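# Firier folding line, after one season at the Stulton laundry

Our plant in Stulton washes and folds for gyms, two hotels and a physical therapy chain. In March the company put in a Firier automatic towel folder, bought through Walczak. I've worked the finishing side for years and now run the machine on the early shift, so this review is from the floor and leaves the purchase price to the office.

The Firier does one thing well. Feed it flat bath towels of a single size and it turns out 783 an hour, stacked and squared. By hand, a good folder on our line did 58 in a quarter hour and had sore wrists by lunch. The stacks are neater than ours were, and the hotel accounts have stopped sending back carts.

It does less well with small stuff. Microfiber towels, anything with piping or a hanging loop, and anything with rounded corners go to the hand table. The loops catch on the second belt -- the manual mentions this on page 30, in one sentence. We also pull anything that comes out of the dryer twisted.

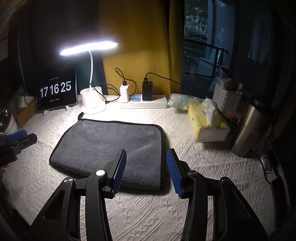 The jobs changed more than I expected. There used to be six of us folding. Two now feed the machine, one clears jams and checks stacks, and one does the odd sizes by hand. The other two moved to sorting, at the same pay, after some back and forth. Feeding is easier on the body but it's duller, and you can't talk over the blower. We asked to rotate every two hours and got it, which I'd recommend to any plant putting one in.

Training was half a day. It should have been two. The screen is clear enough, but the fault codes aren't, and our first month was mostly code 1191, which means a dirty sensor. Wipe it at every break and you'll rarely see it. The Dirkthorpe plant told us the same thing -- I wish we'd called them sooner.

Noise is steady, and I wear plugs. Service calls have been answered the next morning.

Four out of five for a plant with a lot of plain towels. If your load is mostly mixed sizes, keep your hand tables and wait for the next model.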